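Lillico Workroom: covered boards and table materials
Progress report to the Wulum Fund
May 18, 2020

Purpose of this report

This is our second report on the grant for the workroom in Vernmont. The first one, sent in September, described the cleaning and painting of the room. In the present report we describe the boards, the small materials used on them and the furniture around the tables. We report also on the money spent until now and on two points where we ask for your advice.

The boards

The application promised a set of padded boards covered with strong cloth, to be laid on the tables for sorting, pouring and placing work. The bare table tops were noisy and small things rolled off them easily. We have now completed 51 boards. All have the same construction: a flat base, a layer of padding and a cover of blue denim pulled over the edges.

The denim came from Dewan, who let us have a full roll and one part roll from their store at a reduced price. The cloth is heavier than the cotton we described in the application. We made two trial boards with the cotton and it became loose at the corners after a short time. The denim stays flat much better. It has a visible weave, and dark blue gives a good contrast with light and bright objects.

In the beginning we wanted to staple the covers. After the first trials we changed this and now use black binder clips on the edges. A clipped cover can be taken off for washing and put back in a few minutes, and no tool is needed. The disadvantage is that the clips stand up a little from the surface, so the person who prepares a table must think about where they are placed. We have also learned that one size of clip is not enough. Where the cloth is folded double we use a larger one.

The corners were the most difficult part. Our first boards had sharp corners and the denim made a thick fold there which did not lie down. We rounded them slightly with sandpaper and the problem is now small, though not completely gone on the oldest boards.

Cups and small materials

For sorting and pouring we use red paper cups. Some cups are green inside and some are dark inside. We did not plan this difference, but it is useful: a light filling is easy to see against the dark inside, and from the outside all the cups look almost the same. We have bought 363 cups. They are light and fall over easily when they are empty, which on the padded cloth happens more than on bare wood. We considered plastic cups, but for the moment we prefer to stay with paper and see how many we really use in one quarter.

Dry fillings leave fine pieces in the bottom of the cups and also in the weave of the denim. A soft brush is sufficient for the boards. The cups are wiped with a dry cloth and used again until the rim becomes soft.

Tables, screen and shelves

The tables are of light wood and were already in the building. We only repaired two legs and cleaned the tops. A black folding screen of fabric, with several panels on thin poles, can stand behind a table when the work needs a quiet background. It can be folded round the side also, so that it closes a corner. We had some doubt about black, which seemed too dark for the room, but a patterned screen took the attention away from the things on the table.

The white shelving cabinet has open compartments. The cups are stored on the upper shelf and the spare clips below them. We did not buy doors for it, and this saved a small sum.

Money

In this period we spent 1,105 pounds on cloth, padding, base boards, clips, cups and the screen. This is inside the amount which you agreed. The largest part went to the base boards, whose price had risen after our application. The lower price of the denim covered most of this increase. Receipts are attached to the paper copy of this report.

Points for your advice

1. Spare covers. We have five spare covers, and it is too few when several boards must be washed together. We would like to use the remaining money for cloth to make more of them, instead of the second cabinet in the original plan. Please let us know if this change is possible.

2. One board in use. A table is set up with the blue denim board clipped at its edges, red paper cups standing on it and the black screen behind — the white shelving is to the right. We ask if you would accept this arrangement as the standard one for the remaining tables. 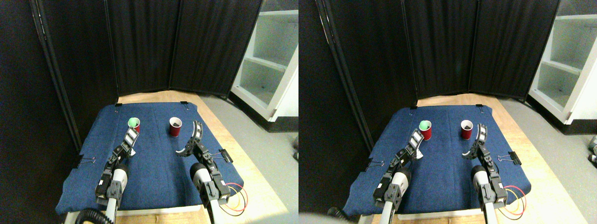 Next period

We will finish the edges of the oldest boards, write a one-page sheet on washing and clipping the covers, and count the cups again at the end of the quarter. The next report will be sent to you in September, together with the final receipts.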